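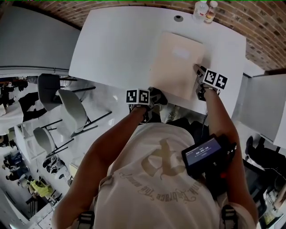 Suha Rawashdeh
Product Lead, Handheld Capture

Ratent Pair: two-hand grippers for recording manipulation work

The Ratent Pair is our handheld kit for teams who want two-arm training data and don't want to tie up two arms to get it. You hold one gripper in each hand, do the job at a normal table, and the kit records where both grippers went and how the jaws moved. I've been using it since the first prototypes and I still get a kick out of how quickly people settle into it!

Flat, floppy things are where it really earns its place. A sheet of cardboard is a great test: one gripper rests on the sheet while the other takes a corner, and you feel right away how much the second hand matters. With a single gripper the sheet just slides off across the table.

Each gripper carries a cube on top with black-and-white markers on its faces, so tracking holds up when you twist your wrist – at least one face is nearly always in view from the head camera. The small screen sits on or against the forearm and shows a running timer, big enough to read at a glance. Weight goes on the shoulder straps, so your hands only carry the grippers.

What's in the kit
2 grippers with marker cubes
1 forearm screen
Shoulder harness, one size, adjustable buckles
8 spare fingertips (4 soft, 4 firm)
Cables and a hard case

Fingertips swap without tools. I use the soft set for paper, card and bags, and the firm set for bottles and lids. If you do a lot of cardboard, order extra soft tips, as the edges wear them down faster than you'd think.

Recordings open in Pomura, our free viewer, where you can trim the start and end of each take and add a task name. Export is one folder per take. Left-handed setup is in the menu under Arms, and the screen can move to either side.

Lead time is 28 days. Loan kits are also available for teams who'd like to try the harness on before ordering – write to the Ratent sales desk and mention the tasks you have in mind.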